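Wet feet after the Langat flood – what are you using?

muddyboots50
Third day mopping out the shed and the downstairs rooms and my feet are wrecked. White, wrinkly, numb across the toes when I pull the gumboots off. Mum reckons it's the start of trench foot, my brother says harden up. Anyone had this and kept working?

kadavska_kel
Your mum's on the money. Numb is the bit I'd worry about. Get them dry and keep them dry for a good few hours, and see the nurse at the Kadavska hall if the feeling doesn't come back. I did two weeks of sandbagging and changed socks every smoko, looked like a goose, kept my toes.

ute_and_dog
Sanirard powder. Slap it on, boots back on, she'll be right. I've gone through 50 sachets of the stuff.

kadavska_kel
Powder on wet skin just turns to paste, mate. He needs to get out of the water.

tinroof706
Agree with Kel. Also don't go sticking them in front of the heater – I did that when they were numb and couldn't tell I was cooking them. Warm them up slowly and put them up on a chair. We've got the kids' stuff drying upstairs so I'm stuck inside anyway, which has been good for the feet if not for the temper.
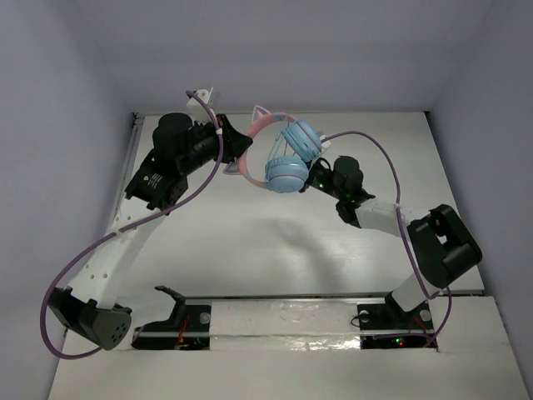
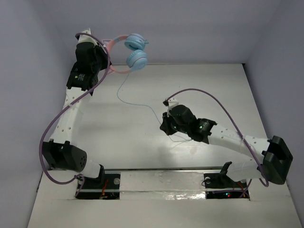
Anyway, socks. Wool ones, and more pairs than you think you need. The Pleteck waders are decent but they sweat something shocking, so you end up damp from the inside. I take mine off at lunch and turn them inside out.

ute_and_dog
Waders for mopping a floor? Bit much. And I still say the powder works, my feet are fine.

muddyboots50
Cheers all. Feeling's back in the left one, the right's still a bit dead on the outside and there's a blister. Would you pop it?

kadavska_kel
No! Not with that water about. Cover it, stay out of the mud and go see the nurse. She's there till 4 pm.

muddyboots50
Righto, going now. Brother can mop.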